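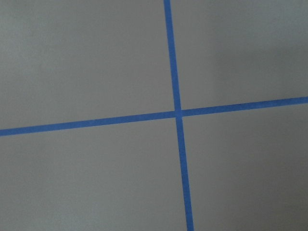
Holta Blue Painter's Tape, multi-surface
Reviewed 19 October 2020

I lay out floors, benches and wall panels for a small fit-out shop, and I go through a lot of painter's tape. Very little of it goes near paint. Most of it marks where something has to sit: a cabinet foot, a row of shelf brackets, the center of a tabletop. For that job I care about different things than a painter does. The edge has to be straight as it comes off the roll, the tape has to hold when people drag things over it, and it has to come up later and leave the surface alone.

I bought the Holta in March after my usual brand went out of stock. I have used 20 rolls since then, which is enough to have an opinion.

Straightness

Good. Laid on a flat gray top, two strips crossed over each other have clean edges all the way along. Cheaper tape tends to stretch when you pull it, then creeps back and puts a slight bow in the line. I see much less of that with this one. You still need to unroll the full length, hold it just above the surface with both ends tight, and set it down in one go. If you press it down as you walk backward it will wander, and no tape will fix that.

The tape won't square your layout for you either. I mark both lines in pencil first and check the crossing with a framing square. If I am only splitting a surface into rough work zones I skip the pencil and lay it by eye, and it comes out a few degrees off. For zones that is fine. For anything you plan to drill, it is not.

Color

A strong medium blue. It shows up well on gray, white and bare concrete, and well enough on pine. On dark green cutting mats I lose sight of it in the evening and use yellow instead. Where one strip crosses another the blue goes a shade deeper, and I have come to use that patch as a target when I set a compass point or a plumb bob. It would be handier if the tape were printed with a centerline. Khúc makes one that is, but it costs a good deal more and I have only seen it in one width.

Hold

On smooth, clean surfaces it sticks right away and stays put. I had a cross down on a matte bench top for 52 days, with boxes slid over it most mornings. The ends lifted a little on the side where people stand. The rest stayed flat.

On dusty concrete it is poor. Sweep, then wipe with a damp rag, then let the floor dry fully. Even then I press it down with a seam roller. On textured laminate it grips the high spots only and will peel if a chair leg catches it.

Removal

This is where I would rate it highest. Pulled back slowly at a low angle it comes up in one piece. The 52-day cross left a faint tacky line near one end that came off with dish soap and a cloth. I have had no paint lift from walls that were properly cured. I did pull a flake off a door that had been painted the week before, and I put that down to my own impatience.

Where two strips overlap, remove the top one first. If you grab the bottom one it drags the other with it and usually tears at the crossing.

Tearing by hand

It tears across easily, sometimes too easily. With cold fingers I get a ragged end more often than not. If the ends matter, use a knife or scissors. The first turn on a new roll is stuck down hard and I normally waste a few inches getting it started.

Thickness

Thin enough that most things slide over it, but two layers can be felt with a fingertip. If you are setting a level or a straightedge on the surface, keep it clear of the crossing.

Writing on it

Ballpoint skips. Pencil is faint. A fine permanent marker works and does not bleed through to the surface, at least not on anything I have tried.

Buying it

I order from Umadport by the case. The item number on my last invoice was 643, and the wider version was 734. They look the same in the listing, so check before you pay. I got the wide one by mistake once and sent it back. Plorer carries single rolls if you only need one or two, though theirs came without shrink wrap and one had grit stuck to the side. Grit on the side of the roll ends up along the edge of the tape, so I used that one for labeling boxes.

Verdict

Four out of five. I took a point off for the ragged tearing and the weak grip on concrete. For marking out benches, tabletops and indoor floors it does the job, and I have another case on order. If you mostly work outdoors or on rough masonry, get something with a stronger adhesive.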